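## 4. Hanging and folding station

This section covers setting up the rail and the table, and the order of work for one mixed household load. It assumes the load has already been washed and dried as described in Section 3. Shirts go to the rail. Denim and knitwear stay on the table.

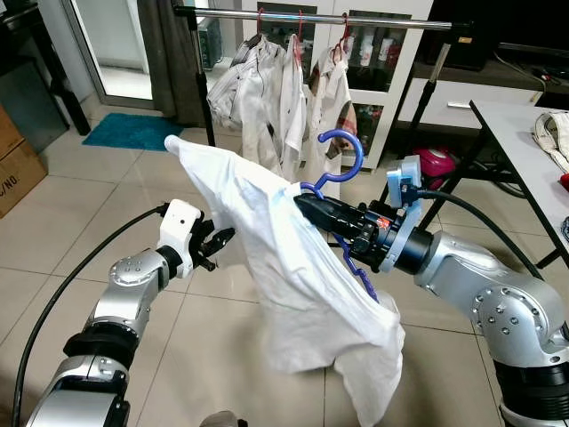
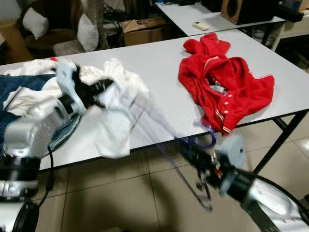
### 4.1 Parts needed

- Urkent garment rail: two stands, one crossbar, two locking collars
- Work table, top at least 100 cm long
- Hangers, plastic, one per shirt, plus spares
- Soft clothes brush
- Damp cloth for the table top
- Basket for items that go back to the wash

The Dandon crossbar has the same diameter and may be used with the Urkent stands. The Dandon collars do not fit and should not be forced.

### 4.2 Assembling the rail

1. Place both stands upright on a level floor. If the floor is carpeted, press each foot down firmly before going on.
2. Slide one locking collar onto each end of the crossbar, flat side facing out.
3. Lower the crossbar into the stands. Both ends should seat at the same time. If one end sits high, lift the bar out and start again.
4. Turn each collar clockwise until it stops. Hand-tight is enough.
5. Push down on the middle of the bar with one hand. It should flex slightly and return. If it rocks, one collar is loose.
6. Hang one garment and check that the hanger slides freely from one side to the other.

**Caution:** Do not load only one end of the rail. Start from the middle and work outward.

**Caution:** Keep at least 60 cm clear between the rail and any glass-fronted cabinet, television or lamp. Hangers swing when a garment is taken off quickly.

### 4.3 Placing the table

1. Set the table within one step of the rail. The person working should be able to turn from one to the other without walking.
2. Check that all legs touch the floor. Adjust the screw feet where fitted.
3. Wipe the top with the damp cloth and let it dry fully. Pale tops show dye transfer from new denim, and so do white shirts laid on them afterward.
4. Divide the top into two areas. One side takes the unsorted heap and the other takes the item being folded. No tape or marking is required.
5. Clear the floor between the table and the rail. Vacuum cleaners, power cords and shoes should be moved out of the walking path.

### 4.4 Sorting

1. Tip the load onto the heap side of the table.
2. Pull out shirts first and lay them flat across the top of the heap. Do not stack other items on them.
3. Separate denim from white cotton. If the denim has been washed fewer than three times, move it to a chair until the whites are finished.
4. Set knitwear to one side with the front facing up.
5. Put anything stained, damp at the seams or missing a button in the return basket.

**Note:** Dampness is easiest to find at the collar, the waistband and the bottom corners of pockets. Check these with the back of the hand.

### 4.5 Putting a shirt on a hanger

The steps below are for plastic hangers with a lower bar. For wire hangers, see Appendix B.

1. Undo all buttons down to the second from the bottom. Leave cuffs fastened.
2. Hold the shirt by the collar and shake it once, downward.
3. Lay the shirt on the table with the back underneath and the front open.
4. Hold the hanger by the hook. Pass one shoulder of the hanger into the matching sleeve until the end meets the shoulder seam.
5. Fold the other side of the shirt over the second shoulder of the hanger. Do not pull the hanger sideways through the collar, as this stretches the neckband.
6. Lift by the hook. The collar should sit evenly around it.
7. Fasten the top button, then the third. The remaining buttons may be left open.
8. Smooth the front panels downward with flat hands.
9. Transfer the shirt to the rail with the hook opening facing the wall.

If the shirt slips off one side, the hanger is too narrow. The Shojaei adult hanger measures 445 mm across and suits most men's and women's sizes. The child size should be kept on a separate hook so the two do not get mixed.

**Note:** Shirts with a contrasting collar or lining should be hung with the collar turned down and left overnight before moving to a closet. Turning it later leaves a visible crease.

### 4.6 Folding knit jackets and cardigans

Knitwear is folded, never hung. The weight of the body pulls the shoulders out of shape, and the effect is worse on garments with a woven trim.

1. Lay the garment face down with the front closed. Fasten the buttons first, starting from the bottom.
2. Pull trim edges straight by hand at the hem, cuffs and front opening. Do not stretch the knit to meet the trim.
3. Fold one side in to the center of the back. Lay the sleeve straight down along the fold.
4. Repeat on the other side.
5. Fold the hem up to the middle, then up again to the neck.
6. Turn the item over and set it on the shelf stack, fold toward the front.

Strong reds should not be stacked directly on whites for the first few washes. Place a plain sheet between them, or use a separate shelf.

### 4.7 Folding jeans

1. Close the zipper and button. Empty the pockets.
2. Hold by the waistband and shake out the legs.
3. Lay one leg over the other with the back pockets outward.
4. Tuck the point of the seat in so the edge runs straight.
5. Fold the hems up to the waistband, then fold in thirds.

### 4.8 Load limits

| Item | Limit |
|---|---|
| Shirts on one rail | 14 |
| Winter coats on one rail | 4 |
| Knitwear in one shelf stack | 6 |
| Jeans in one shelf stack | 5 |

The limits for the rail apply with both collars locked. With the Hinum extension fitted, the shirt limit does not change.

### 4.9 Common faults

**Hangers bunch together at one end.** The floor is not level or one foot is not fully pressed down. Repeat 4.2 from step 1.

**Shoulder bumps on shirts.** The hanger ends sit past the shoulder seam. Use a narrower hanger and mist the fabric lightly.

**White shirts pick up lint.** The table was not wiped after knitwear. Brush the shirt on the hanger, top to bottom.

**Crossbar turns in the stands.** A collar is fitted with the flat side inward. Remove all garments before correcting it.

Questions on Section 4 go to Fereshteh Najafi. Replacement collars and feet are ordered through Sérgio Seixas; state the rail model and whether the part is for the left or right stand.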